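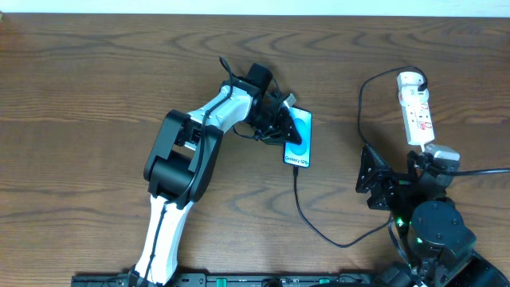

Household > Electricity > Charging cable

Last updated: Mar 27, 2022

A charging cable is a cord which brings electric power to a mobile phone or other small device. One end goes in the phone's port and the other in a charger, a computer or a wall outlet. The usual length for home use is 2 meters.

The weak place of the cable is the neck, where the cord meets the plug. The maker Jirari says its Dindora model survives 4,000 bends at this place, and the simpler Szűcs model 800. On a table, the cord should lie in a wide curve and not be pulled tight. It is removed by holding the plug, never the cord.

In Desevstead, old cables are collected every February together with used batteries.

See also: Wall charger, Extension cord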